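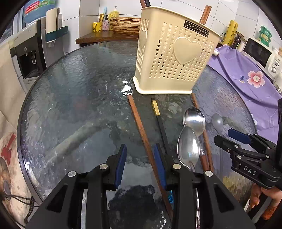

Flullbridge listeners keep asking when the Nedora tapes will be on the air, and the reply we got from the station desk last month was that "soon" had been used too many times already. We agree with that, and this report tries to avoid the word.

Nedora Tapes Project: progress report to the Odosmont Fund
Period covered: March to June

Where we stand

The collection came to us described as 1,682 reels of country, gospel and dance band broadcasts. Of these, 333 have now been transferred. Our plan called for 1,000 by the end of June. We do not think the gap can be closed by working faster, and we would treat any revised schedule that says so with suspicion, including our own earlier one.

The main holdup is the condition of the tape. Many reels from the later years shed oxide on the heads and have to be baked before they will play through. The survey we inherited rated nearly all of them "good." We can find no sign that whoever wrote it played any.

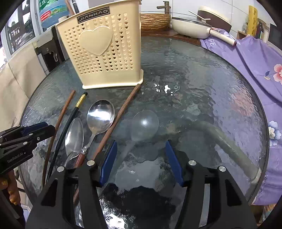
Cutlery on the glass-topped table, with the holder at the back.

Transfers

Tijani Audio supplied the second playback deck in April. It runs well at the higher speed and poorly at the lower one, and most of the live barn dance shows were recorded at the lower one. Tijani says a replacement capstan motor will fix this. They said the same about the pinch roller. We have held back the final payment until a full reel plays without wow.

The automatic track-splitting software in the original budget was tested on 10 reels. It cut one steel guitar solo in half and filed a feed store commercial as a waltz. We have gone back to marking songs by ear.

Radio series

Four one-hour programs are edited and ready. Rights are clear for two. The other two lean heavily on a string band whose publishing was sold more than once, and the letters we have from the claimants do not agree with each other. We would not count on either program this year.

The audience estimate in the grant application was over 1,000 listeners per broadcast. We have been unable to learn where that figure came from and ask that it not be repeated in the Fund's own publications until the first program has aired and we have something to compare it with.

Money

Spending is under budget, mostly for the wrong reason: tape not transferred is tape not paid for. Baking was never budgeted and is now coming out of the travel line.

Requests

We ask the Fund to move the remaining travel money to conservation, and to accept a target of 600 reels for the full grant. A listening copy of the first program will be sent with the next report.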